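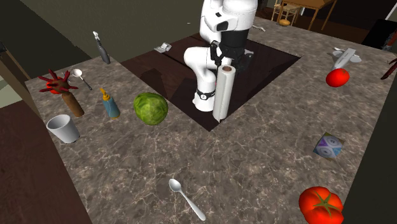
February 9, 2024

Notebook, sim stack, kitchen counter set

Picking up from the January notes. Goal for this week was to get the clutter scenes running end to end with the new planner settings and find out why the reach phase keeps stalling near the base of the arm. Mostly done. The stall is understood, the fix is half in.

Setup
Working from the Willumberg branch of the scene generator, planner is Kendamer with our patches, perception is the Teoh segmentation head trained on rendered data only. Control loop is unchanged from January. Everything below is simulation. Nothing has gone to the real arm yet and I don't want it to until the collision margins are sorted out.

Batch was 200 layouts on the stone countertop, seeds logged, same arm pose at reset. Object pool is the grocery and household mix: cabbage, tomatoes, chilies, bottles, cup, spoons, paper roll, the patterned cube, the toy airplane. Target drawn at random per layout.

Stall near the base
17 layouts timed out in planning before the arm moved at all. I went through the logs for every one. In all of them a tall object had been placed close to the base, usually the white roll standing in front of it and under the gripper. The planner's start state was being flagged as in collision, so it kept sampling for a way out and never found one.

Checked the meshes. The gripper wasn't touching the roll. The problem is the padding. We inflate every object by 20 mm, and the roll's collision shape is a box fitted around a mesh that includes the little loose flap at the bottom. The flap pushes the box out on one side, then the padding goes on top of that, and the padded box reaches the fingers at the reset pose.

Tried two things:

1. Dropped the padding to zero for the start state check only. Planning goes through, but the first segment of the path then clips the padded volume and the path validator rejects it. Same timeout, later in the log.

2. Replaced the box with a cylinder fitted to the main body of the roll, flap left out. Start state is clean and 2 of the 17 still fail. Those 2 have the roll tipped toward the wrist, and I think they really are too tight. Marked them as bad layouts.

Going with option 2. Same change probably makes sense for the squeeze bottle and the cup, but I haven't touched those.

Faizal Nair suggested rejecting any layout with a tall object inside a keep-out ring around the base. I'd rather keep them. The arm has to deal with crowded starts sooner or later, and a ring would hide this kind of bug. We agreed to leave the ring as an option in the generator config, off by default.

Dark panel under the arm
Segmentation is still bad on the glossy panel. Shadows on it get picked up as thin objects, and anything gray sitting over it tends to vanish. The mask for the panel itself is fine on its front corner and falls apart toward the back, where the arm's shadow lies across it.

I reran the Teoh head with the panel material set to matte. The false objects went away. So the shading is the cause and the geometry is OK. I don't want to ship it matte though, because then the model never learns glossy surfaces. Plan is to randomize roughness per layout and retrain. Note to whoever starts the job: the roughness value has to be set before the lighting pass or the renderer caches the old one. Lost most of a morning to that.

Chili clusters
The spiky red clusters are the worst items in the pool for grasp planning. The convex hull fills in all the gaps between the points, so the planner thinks it is closing on a solid ball. Grasp scores come back high and the fingers then close on a tip or two and the thing spins away.

When a cluster sits against a tomato it gets worse. The two are close enough in color that the mask merges them and the pose estimate lands somewhere between. I added a depth edge term to the mask cleanup. It splits the pair when there is a clear step in depth and does nothing when the points lie over the tomato. Left it in, since it doesn't hurt the other items.

For now the clusters are kept as clutter and taken off the target list. They come back when we have convex decomposition working. Faizal has a start on that in his own branch.

Spoons
Flat on the stone, the handle is so low that the fingertips hit the counter before they get under the widest part. The approach needs to come in with the fingers across the handle and stop on contact. The contact stop exists in the controller but the grasp script never turns it on. One line, fixed and pushed. Have not rerun the batch with it.

Also, the spoon pose flips end for end between updates when only the handle is in view of the wrist camera. Added a check that holds the previous orientation unless the new one wins three updates in a row. Crude, works so far.

Tooling
The replay viewer now shows the padded collision shapes over the render. Key is P. I should have done this in January, the roll problem would have been obvious straight away. It slows down on the airplane because its collision mesh is the full render mesh. Needs a simpler one for the wings.

The Tanon log reader drops the planner messages if the run is killed by timeout. Workaround: flush on every message, set in the launch file. Slower but the timeouts are exactly the runs I need to read.

Open
- cylinder fit for squeeze bottle and cup
- roughness randomization, then retrain Teoh
- simple mesh for the airplane
- rerun all 200 with contact stop on, same seeds
- ask Faizal if the decomposition can run offline at asset import
- generator should write the padding value into the layout file, right now I have to guess it from the commit

Rerun goes on the queue tonight with the cylinder fit for the roll and the old segmentation weights, so that only the planner side changes between this batch and the next.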